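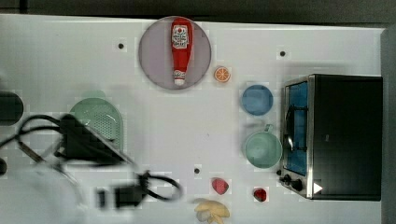
Kátia Lins would like the word "success" taken out of test reports altogether until every laboratory means the same thing by it. Her proposal was the most radical of those put to the working group on household manipulation, which met at Altcombe and has now published its draft code of practice. The group did not accept it. It chose to define the word.

Under the draft, a task counts as completed only when the object is at rest where the instruction placed it and the gripper has let go. A bottle moved to a plate but still held is recorded as incomplete. The code also requires that the starting layout be written down before each run, including any item the robot has not been asked to touch. A toy strawberry or a colander near the arm's path may alter the result, and a reader of the report is entitled to know that it was there.

Vlastimil Mikuš, who edited the text, regards cabling as the section most likely to change daily practice. Cables running along the arm must be inspected at the start of every session, and any loop able to reach the work surface must be noted in the log. Of the 52 laboratories that answered the group's survey, 20 kept no such log.

Opinion was divided on the use of toy food. Gayan Weerakoon argued that moulded fruit behaves so unlike the real thing that results should be reported separately. Janaka Begum replied that real fruit bruises and varies from one day to the next, and that two sites cannot compare their figures if their oranges differ. The draft permits both, provided that the kind is stated.

Speed has been left to an annex. Trials at Skandport showed that operators disagreed on when an arm was moving too fast for a person to stand beside the table, and the group has asked for further work before setting a limit.

Comments on the draft are invited until 26th July. A revised text will go to members in September, with the annex to follow separately.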